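Randale Shared Office – Your Questions Answered

Can I just turn up, or do I need to book?

You can just turn up! We have desks for people who come every week and plenty of space for those who only want a morning away from the kitchen table. If you are bringing more than 6 people, do drop us a line first, as we'd hate to have you dotted about in odd corners.

Do I get the same desk each time?

Only if you have a fixed desk. Everyone else sits wherever there is room, and most people end up with a favourite spot after a week or two. Fixed desks come with a shelf, and the Pamton side is a touch quieter in the afternoons if you have a lot of reading to do.
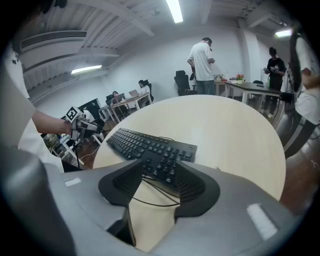 Which table should I choose?

It depends on the sort of day you're having. The desks suit anybody settling in with a laptop for hours, and the long table is good for spreading papers out or for a chat with a colleague (please leave the flowers and the little potted plant where they can get some light). For a short job, try a round table like the pale wooden one. It takes a keyboard quite happily, even set down at a slant, and you can pull up on whichever side you like.

Can I leave my things overnight?

At a fixed desk, yes, of course. Anywhere else we ask you to clear up before you go – mugs to the sink, cables wound up, chairs pushed in – so that the next person starts fresh. Lockers are 80 pence a day and the keys hang by the Ochoa Room door.

Something has gone missing. Where should I look?

Try the open shelves first, which do get rather full, I'm afraid! Anything left there since September has now gone into the box marked Lost in the Firketti Room. It holds over 217 items at the last tidy, most of them chargers, so please come and have a rummage.

Is there a printer?

There is, and 2,000 sheets of paper in the cupboard beside it. Help yourself for small jobs and let us know before you start on a big one.

Last updated Jan 13, 2020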